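Stelham list: Work and Automation in Lodging
From: Miłosz Cieślak
To: stelham-lodging
Date: 10 Aug 2026
Subject: Re: Room attendants as operators, grading and time credit

Irfan Mengal wrote:

> Miłosz, two questions on the Butunmont material before I take it
> to our people at Khattak. First, your June note says the bathroom
> share of the work is "operator-led". Does that mean one attendant
> per machine for the full shift? Second, what happened to the room
> quota for the attendants who moved over? Our agreement has a quota
> of 15 rooms and no language at all for time spent on a rig.
>
> Irfan

Irfan,

On the first question, yes. One operator per machine, standing in the same room, for as long as the machine is in use. The vanity tasks are the ones we started with: picking up small items from the counter, moving them, putting them back. They are short and repeat in every room, so they were the easiest to write a procedure for.
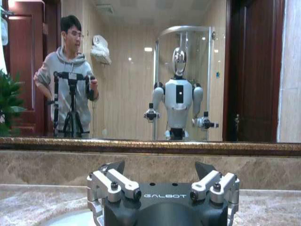

The quota was the harder part. Pemov's first proposal kept the attendants at 15 rooms and treated rig time as a break from cleaning, to be made up later in the shift. That was withdrawn after two weeks. The current rule is a straight credit: each block of 60 minutes on the rig removes two rooms from the list, and partial blocks are rounded up. The credit covers the whole job as it is done in a bathroom, with the operator on his feet behind a tripod, a hand on the grip, and the robot a short distance away in front of the shower glass. Setup and teardown count as rig time. So does waiting for a restart, which the first draft left out.

Grading took longer. Pemov wanted "room attendant, technical duties", which carries no pay change. The attendants wanted a separate title. What was signed is a supplement paid per hour of rig time, with a review once a person has logged 200 hours. At that point the person can ask for the operator grade or go back to rooms full time. No one can be moved to the operator grade without asking for it.
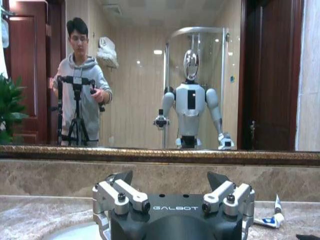
The supplement has a flaw you should avoid. It is paid on logged hours, and the log is kept by the software. If the operator signs in late, the time before sign-in is lost unless a supervisor corrects it by hand. We had nearly 1328 logged hours across the group by the end of June and a long list of corrections against them. Ask for a paper sheet or a separate clock from the first day.

Posture is the other item. Attendants who were used to walking and bending now stand in one spot and look down at their hands. The complaints moved from knees and lower back to neck and shoulders. The present limit is two blocks in a row, then a change of task. The tripod height has to be set for each person, and the procedure now says so in the first line. It was missing from the version I sent you. 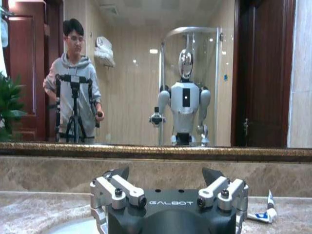
Stelham Lodging Digest, Issue 60, p. 15

On your Khattak agreement: I would not try to fit rig time under the existing quota clause. Write a new clause and define the time from when the operator enters the room with the equipment to when it is packed. Put the credit in rooms, not in minutes, so that it shows on the daily list where the attendant can check it.

Two points are still open here. Guest property left on the counter is to be handled by a person only, but the text does not say who answers for an item that the machine has already touched. And training is paid at the base rate, without the supplement, which several people consider wrong given that the training is done on the same rig in the same rooms. Pemov has agreed to discuss the second point and has not replied on the first.

I can send the clause text in its signed form. The annex with the task list needs its numbering fixed, so use the version attached to my next message and discard the June one.

Miłosz Cieślak
Butunmont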